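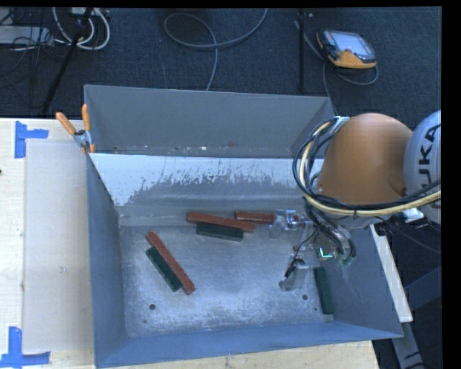
Picking things out of a box is the job everybody thinks was solved years ago, says Dagný Fogh, and it's the one she'd still pay to watch. She told me this in the queue for coffee at the Madigan open day, before I'd seen a single robot move, and I'll admit I thought she was overselling it. Blocks in a bin? I had come for the big welding cell next door.

By lunchtime I had been back to the bin three times.

Madigan occupies a long, low unit on the Kutetti estate, and on 5th July it opened its doors to anyone who cared to sign the visitors' book. I was number 39, and it was barely ten o'clock. There were farmers, a whole class of college apprentices, a retired signalman and a couple with a baby in a sling, all being steered gently round a building that still smelled of fresh paint near the toilets. I've been to plenty of these days where you shuffle past a fence while a machine waves at you. Madigan had set things up so that you could stand close enough to hear the people working and ask them what they were swearing at.

The demonstration Fogh had sent me to is called Zilik, after the software that runs it, and at first glance it is very plain. A deep grey metal bin, scuffed pale across the floor from a lot of use. Long blocks in red and dark green, lying wherever they happen to lie. And reaching in over the side, a fat orange arm with its cables slung round it in a great loose bundle and a slender metal gripper on the end, which has to find a block, get hold of it and take it somewhere useful.

Norbert Malý was running the morning session, and he is a gift to a slow learner like me. He invited us to imagine a block on a table, all on its own. Easy, he said, you can come at it from any side you like. Now push another one up against it, so there's no gap for a finger on that side. Now put the pair of them next to a wall. The arm can be as strong as you please and it still has to find a way in, and its own knuckles (his word, and I loved it) mustn't hit the side of the bin on the way down.

Once he had said that, I couldn't stop seeing it. A green block tucked along the front of a red one near the back wall suddenly looked like a proper puzzle. A block lying alone looked like a treat, until you noticed how near the side of the bin it was. The apprentices started calling out which one they would go for, and so, I'm afraid, did I.

What surprised me was how much of the skill lies in deciding what to leave alone. Zilik ranks its choices before every pick, Malý explained, and when the best one is poor it can choose to nudge a block instead and have another look. The first time it did this there was a little groan from our side, as if it had missed. Then it went straight back in and lifted the block it had just moved, and the groan became a cheer! I have heard quieter crowds at village cricket.

It did miss as well. A red block slid out of its fingers twice in a row while I watched, and a green one went up at a silly angle and had to be put down again. Malý wrote each of these in a notebook with evident pleasure. The team had logged 205 picks the week before, he told us, and the failures were the part he took home to read.

I asked Marianna Śliwiński, who had the afternoon session, why they use simple blocks when the customers presumably have castings and brackets and odd-shaped bits of pump. She said a block gives you nowhere to hide. If the gripper comes in a touch crooked you can see it from across the room, and with a complicated part you could argue about it all day. They do have a crate of real castings from a firm called Anis, and those are due to go in the bin in February, once the nudging is more dependable.

There is something very likeable about how homely the work is up close. The bin sits beside a pale wooden tabletop, with blue tape stuck down at the corners of a panel, and a spring clamp with orange handles grips the corner where one bin meets the next. The handheld controller was on the carpet. Everything you need to try an idea before tea is within reach, and people were trying them: Śliwiński changed the approach angle on a visitor's suggestion and let him see what came of it. (It made things worse. He was delighted anyway.)

I did get to the welding cell in the end, and it was loud and bright and very fast, and I stayed for 12 minutes. Then I went back to the bin, where the retired signalman had found himself a chair and was telling the baby's father that the green one on the right would be next.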